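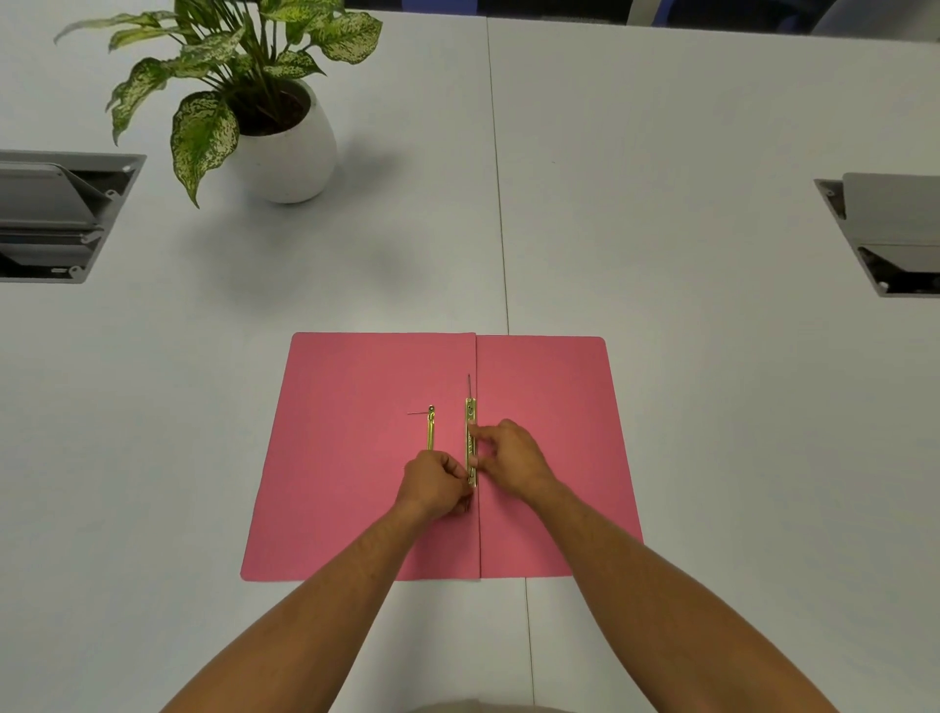

Why can't we just use a bulldog clip, came the reply when the first draft of this guide went round the office, and could the section on prongs please be shorter. It has been made shorter. The bulldog clip question is dealt with under Fatberg, below.

## 2. Setting up a paper file

This section covers the pink card folders with metal fasteners, used for every Dreltura file that still has to exist on paper. If your file is in a plastic wallet, you want the section after this one. If it is in a carrier bag, please start here and work quickly.

### Before you start

You will need:

- one pink folder
- the papers, in date order
- a two-hole punch (the Batix in the post room is set to the right spacing, and should be left that way)
- a flat, clear bit of table, wide enough for the folder when it is fully open
- a pencil

Take out all staples, paper clips and sticky notes. A staple left in the corner of a page will be found later by somebody's thumb.

### Opening the folder and freeing the prongs

1. Lay the folder flat and open it like a book. Press along the fold with the side of your hand. A new folder will try to close itself. Be firm with it.

2. Find the fasteners. They are the gold-coloured metal strips on the inside.

3. Hold the strip steady with one hand and work on the prong with the other. One-handed attempts tend to bend the card, and the card never forgives you.

4. Ease the prong up until it stands straight. Bend it near its base, in one slow movement. Going back and forth weakens the metal, and a snapped prong means a new folder.

5. Do the same for any other prong you mean to use. Leave the rest folded down, where they can't catch your sleeve.

> **Caution:** The tips are not sharp enough to look dangerous, which is how they get you. Keep your face out of the way when you lean over the folder, and don't push a prong down with the ball of your thumb.

### Loading the papers

6. Punch the pages in small batches. The Batix claims to manage more than it does. If you have to stand up to press the lever, take some out.

7. Check that the holes line up by holding the batch to the light. Pages punched upside down go back in the pile to be punched again, and will look like Swiss cheese for the rest of their lives.

8. Thread the papers on with the oldest at the bottom. Lower them evenly – don't drag one side down first, or the holes will tear.

9. Stop at 100 sheets. There is room for more. Stop anyway.

10. Fold the prongs down over the paper and run a finger along them to check that nothing sticks up.

11. Open and close the folder twice. If the pages move freely and the cover lies flat, you have a file. If the cover hovers, go back to step 9 and be truthful about it.

### Labelling

Write the file number in pencil on the front, top right, and leave it in pencil until the file is closed. Numbers are given out from the Makokha register, which lives by the window and must not be taken home. The register's last number at the time of writing was 3426, so if you have been given anything much lower you may be holding somebody else's file.

Leave the inside of the cover blank. Phone messages, sums and opinions about the client have all turned up there, and all of them count as part of the record.

### Splitting a full file (Fatberg)

Fatberg was the office name for a single folder that reached 670 sheets before anyone said anything. It was held together with two bulldog clips and a length of ribbon. It is now several folders, and the ribbon has gone back to the Christmas box.

To split a file:

1. Stand the prongs up again, slowly, as in step 4.
2. Lift the papers off in one block. Don't pull them off a few at a time unless you enjoy sorting.
3. Divide at a sensible date, such as the end of a month. A letter and its reply should stay together.
4. Give the new folder the same number with a B after it, and put a pencilled note in the first folder saying that it exists.

**Note:** Bulldog clips may be used for carrying papers from one desk to another. They may not be used for storage, however good the clip.

### If a prong breaks

Don't mend it with tape, wire or a straightened paper clip. Move the contents to a new folder, copy the number across and put the old one in the card recycling once the metal is off. Spare folders are on the bottom shelf, behind the envelopes. Take one at a time, and tell the front desk when you get down to the last packet.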